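ジーンズは畳まなくていい、という意見に反対する

衣類の畳み方を扱う記事を読んでいると、デニムだけは例外にしてよいと書かれていることが多い。生地が丈夫でしわも味になるから、丸めて棚に放り込んでおけばよい、という理屈である。私も長いあいだそうしていたが、今は反対の考えを持っている。

考えが変わったのは、友人のアルダナ・ヤニェスが営む古着店ウジョアを手伝った12月のことだ。倉庫にはジーンズが300本あり、棚に積む前に一本ずつ畳み直す必要があった。丸めたまま届いたものは、膝の裏や股のあたりに斜めの折れが入っていて、手で伸ばしてもなかなか消えない。畳んで届いたものは、棚に移すだけで済んだ。手間の差は一本ではわずかでも、午前中いっぱい続けると腰に来る。

折れじわの問題だけなら、アイロンをかければいいと言う人もいるだろう。しかし家でジーンズにアイロンをかける人を、私はほとんど知らない。かけないのなら、しまうときの形がそのまま履くときの形になる。

もう一つは場所の問題である。丸めたデニムは思った以上にかさばる。うちの引き出しは幅が800ミリで、丸めていたころは家族の分が入りきらず、椅子の背にいつも何本か掛かっていた。縦に半分、そこから三つに折って立てるようにしたら、椅子は椅子として使えるようになった。

厚手の布は折り目が戻ろうとする、だから畳みにくいという声もある。これはその通りで、新しい硬い生地では私も苦労する。ただ、洗いを重ねて色の抜けたデニムなら話は別だ。柔らかくなった分、今度は端がよじれやすい。最初につまむ場所が悪いと、持ち上げた側だけが巻いてしまい、畳んだあとも片側が厚くなる。

だから私は、畳む前に平らに置くことをすすめている。空中で振って形を整えようとする人が多いが、ジーンズは重いので腕が疲れるだけである。台の上に広げ、よじれた部分を先に開いておくほうが早い。ウジョアでは作業台の高さを上げただけで、全員の仕上がりがそろってきた。
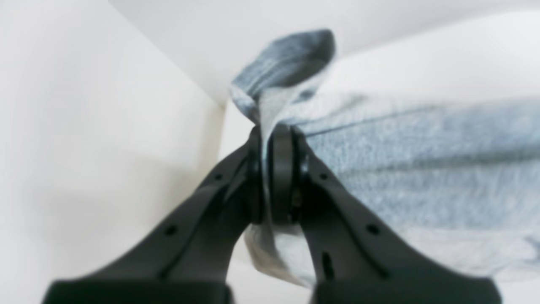

色の薄いデニムほど丁寧に

薄い青に洗われたデニムは、もともと白っぽい筋やむらがある。そこに畳みじわが重なると、柄なのか折れなのか見分けにくく、全体がくたびれて見える。濃紺のものよりも気を遣ってよいと思う。

同じ店で働くタデオ・ペレイラは、薄い色こそ雑に扱っても目立たないと言う。仕事の早い人なので耳を傾けたいところだが、この点では意見が合わない。店頭で客が手に取るのを見ていると、角がそろっている山のほうから先に減っていく。もっとも、これは私がそう感じているだけで、売上の記録を調べたわけではない。

三つ折りでも四つ折りでも、棚の深さに合えばどちらでもいい。裾からでも腰からでも、慣れたほうで始めればいい。私が言いたいのは、デニムを例外にするのをやめようということだけである。Tシャツを畳む人が、その隣でジーンズを丸めている理由はあまりない。

畳む時間がないという反論には、洗濯物を取り込んだその場で畳むことを試してほしいと答えている。かごに一晩置いたものは、翌朝もう一度広げるところから始めなければならない。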